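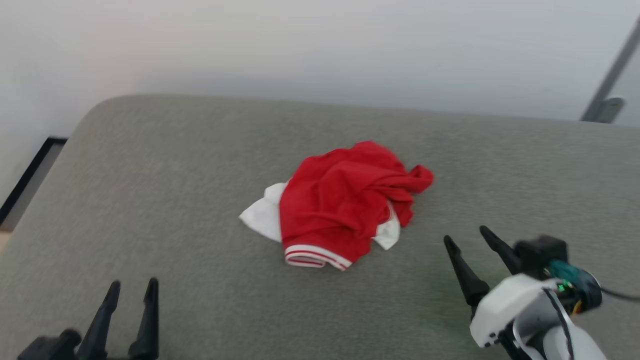 How often do the grippers need looking after?

Every 50 folds for a wipe and a look, and a proper strip-down in January, when orders are slow and I can have the bench to myself.

I'm Nabila Lubis, and I look after the two-armed folding cell at Hundard. We're a small shop that sets up and repairs robot arms for people who handle cloth: laundries, rental outfits, a couple of sportswear places. We started with one secondhand cell we called Stirnitz (don't ask, it was on the crate) and it's still the one I know best, squeaks and all!

What a normal morning looks like

I get in, put the kettle on and run both arms through their slow moves before anything else. I'm listening more than looking. A wrist joint that's going dry has a sort of tick to it, and once you've heard it you'll hear it in your sleep. Then I check the cables where they bend, zero the grippers and give the fingertips a wipe, as lint gets into everything.

After that it's shorts, mostly. We tune on shorts because they're awkward little things, with a lining that wants to go one way while the outside goes the other. Callum Moncrieff writes our grip settings and I tell him when they're wrong, so we talk a lot. Too much squeeze and you leave a crease, too little and the cloth slides out halfway up. Thin white fabric is the fussiest: I want the tips to close on one small fold, right down against the upholstery, and leave the padding alone.

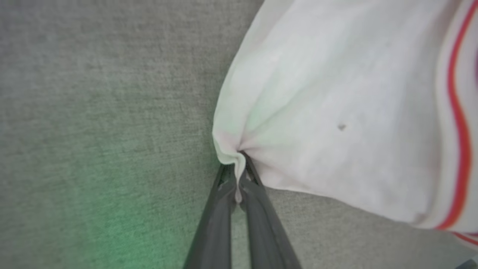 When something breaks

You call, and you get me or Yoga Manurung. Yoga does the wiring and I do the mechanical side, though we've both done plenty of each by now. We keep spare fingers, pads and wrist cables on the shelf, all labeled, and our parts list is up to 2,245 lines (I typed most of them, so sorry about the spelling). If it's a finger swap I can usually talk you through it over the phone. If it's a joint, send us the arm and we'll get going on it.

Come and say hi

We're in unit 164, up the ramp and past the loading doors. Bring your worst pair of shorts, I'd love to try them!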